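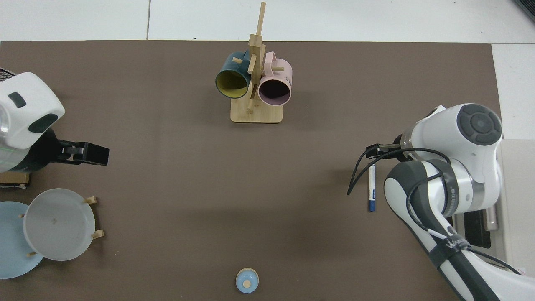

Yayra Owusu wrote to us after our last call: I've hung up mugs every night of my adult life, and I'd like to know how long before a machine can do it without me standing there worrying.

Well, Yayra, so would we, and it's why Skanerora is looking for people again this May. We want folks who cook, wash up and put things away, and who have opinions about how it ought to be done (the stronger the better!). You don't need to know a thing about robots.
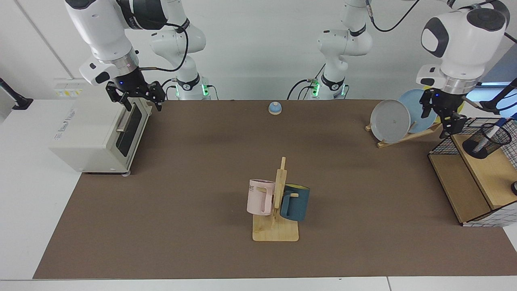

A session runs on a Saturday morning and takes a couple of hours, with a good long break for coffee. You'll watch two arms work through small kitchen chores with mugs, plates and a toaster oven, and then tell us which of them you'd trust in your own home and which you'd rather keep doing yourself.

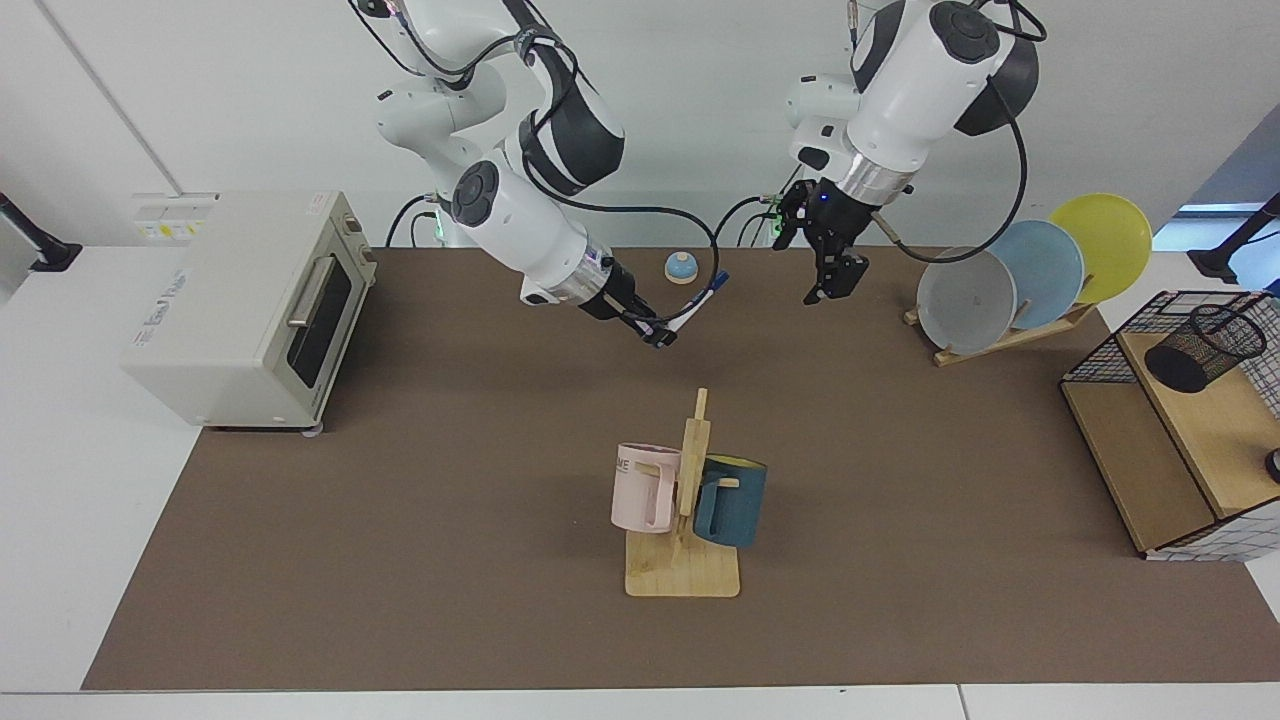 We have room for 23 people, in groups of 5 or fewer, so please don't wait too long to write. Anyone over eighteen is welcome, and if you've never taken part in a study before, so much the better. We pay for your time and your bus fare.
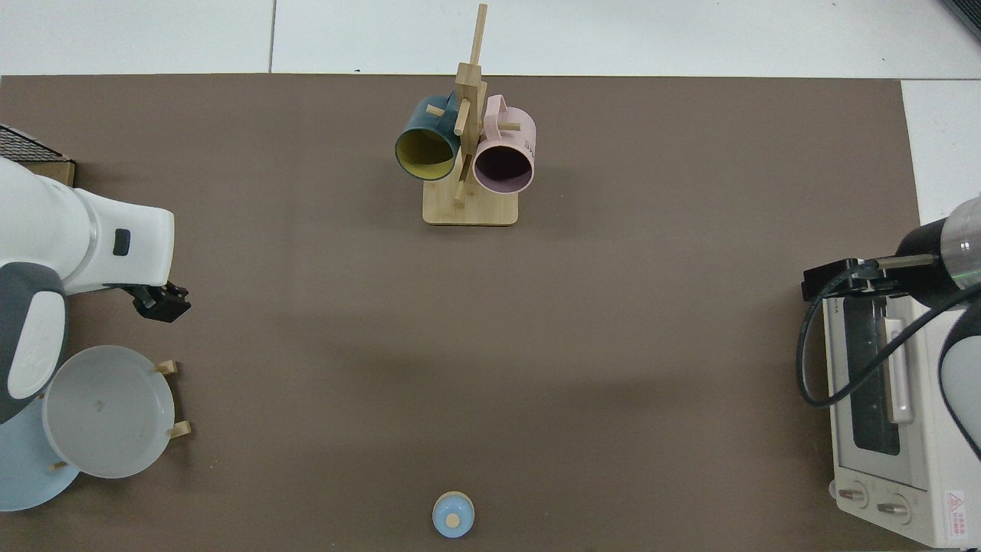
Mugs, plates and the toaster oven at Skanerora

To sign up, send a few lines about your kitchen to Salamatu Alhassan at the Skanerora front desk, or stop by Room 432 any morning.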